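Jul 16, 2019

Tea has gone cold beside me and I still want to get this down before bed, while the argument is fresh, because Apostolos and I finally settled the wording of the house rules and I know perfectly well that by breakfast each of us will remember it our own way.

It began with the checklist. We have been working from the Plakitz one all spring, and it is a decent sheet, but it was written for a bench. Everything in it supposes a hard flat surface, good even light and an object that stays the shape you left it. Well, we do bedrooms! Bedspreads, pillows, throws, all the soft and slumpy things, and every time I got to the line that says "confirm the object is at rest and fully separate from the surface" I would sit there with my pen in the air wondering what on earth to write. A bedspread is the object and the surface both. Apostolos Galanis, bless him, had been ticking yes to it since the first week. I had been ticking no. So we had a whole stack of forms that disagreed with each other about nothing at all, and poor Sfakianakis (the office, I mean, not the old man) sent them back with a polite note asking which of us was right.

So after lunch we cleared the kitchen table and wrote our own. It took the whole afternoon and most of a coffee cake. I wanted it to fit on one page. Apostolos wanted it to cover everything, including what to do if a guest's cat comes in, and we went back and forth like a married couple over a road map. We started with 17 rules and I am rather proud that we finished with 6. I'll copy them here, in case the paper goes the way of the last one.

Look at both fingers before every take, and wipe the pads with a dry cloth. Open and close the jaws all the way once, in plain air, before going near any fabric. Set the lights and the curtains first and then leave them alone until the take is done. Approach cloth slowly and from the near side of the bed, with the wrist loose, and never press down to get a grip. If a seam or a button catches, stop and open, don't pull. Write the note the same minute, in whole words, and sign it.

The fifth one is mine and I fought for it. Apostolos thinks it's common sense and didn't need writing down. But I've been at this long enough to know that common sense is the first thing out the door when you are on your last take and want your supper. I told him about the pillowcase at the Brirken place, which cost us an apology and a new pillowcase, and he gave in very sweetly and even offered to put it in capitals.

He won on the lights. I had always let people turn a lamp on halfway through if they couldn't see well, and he says (he is right, I've come around to it) that a change in the middle of a take makes it harder for whoever compares the takes later. If you can't see, you finish, you make a note, and you start a fresh one. I grumbled for a good while and then wrote it in my best handwriting.

We tried the page out on the big bed with the blue and cream spread, the one with the palm leaves on it that I covet a little more each time I see it. The wall lamp was on, the gray curtains were hanging just behind, and I went out over the cover with the jaws open as slowly as I have ever done anything in my life, with Apostolos reading the rules aloud at my shoulder like a man reading the lesson in church.

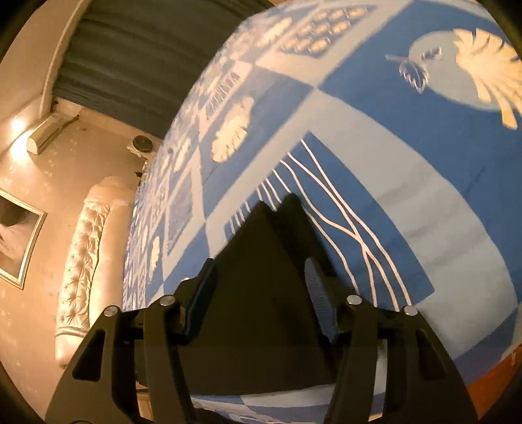 Jaws open over the blue bedspread, new rules in force.

It felt different, doing it by the page. Slower, of course, and I lost patience at the pad wiping once or twice and had to be told. My wrist wants to tip downward, it always has, and I expect I'll be fighting that until October at least. But our two sets of notes agreed for once, word for word in places, and I can't tell you how pleased that made me.

Still to sort out: Mornent wants the rules typed, with a number on each and a space for initials, and they want to know whether rule three covers fans as well as lights. I say yes. A fan moves cloth, and moving cloth is a different job. Apostolos says it should be its own rule and then of course we'd have one more, and I'd only just gotten used to how nice the page looked. I said we'd talk about it tomorrow over the rest of the cake.

Must remember to buy dry cloths, the plain white kind, and to give him back his good pen.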